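Unit 4: Moisture Movement in Solid Wood and Panels
Course notes, Furniture Materials I – Aleksandra Sobczak

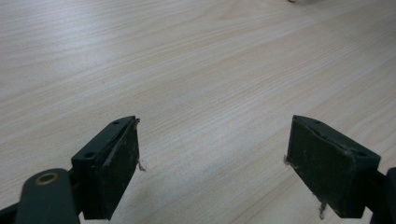 Wood exchanges water with the air until the two are in balance. The water content at that point is called the equilibrium moisture content (EMC). It depends mainly on relative humidity and to a lesser degree on temperature. Below the fiber saturation point, any change in moisture content produces a change in size. Above it, added water fills the cell cavities and the dimensions stay the same.

4.1 Direction of movement

Shrinkage is different in each of the three directions of the log. Tangential movement (along the growth rings) is the largest, and in many species it is close to twice the radial movement. Movement along the grain is small enough to ignore in normal furniture work. A flat-sawn board therefore moves more across its width than a quarter-sawn board of the same species.

4.2 Estimating the change in width

For small changes in moisture content, use

change in width = width x coefficient x change in MC

with MC in percentage points and the coefficient taken per point.

Worked case: a solid top 800 mm wide, coefficient 0.002, MC falling from 12 to 8 percent.
800 x 0.002 x 4 = 6.4 mm

The length of the top does not enter the calculation. A top 2000 mm long and 800 mm wide shows the same 6.4 mm across the grain.

4.3 Fixing solid tops

A top screwed rigidly to its rails on both long sides will split or pull the frame out of square. Use slotted plates, buttons in a groove, or oversized holes with washers. Fix the center line and let both edges move, or fix the front edge and allow all the movement at the back.

4.4 Panels

Plywood is restrained by its crossed layers and moves very little in either direction. Particleboard and MDF are stable in the plane of the sheet but swell in thickness when wetted, and part of that swelling is permanent. Facing only one side of a panel gives unequal moisture uptake and the sheet cups. Balance the construction – same material, same thickness, both faces.

Exercises

1. Repeat the calculation in 4.2 for a quarter-sawn top, coefficient 0.001.
2. Sketch a fixing for each case in 4.3 and mark the direction of movement.

Hand in to Mark Anthony Cabanatuan by Mon 23 August. Show units at every step.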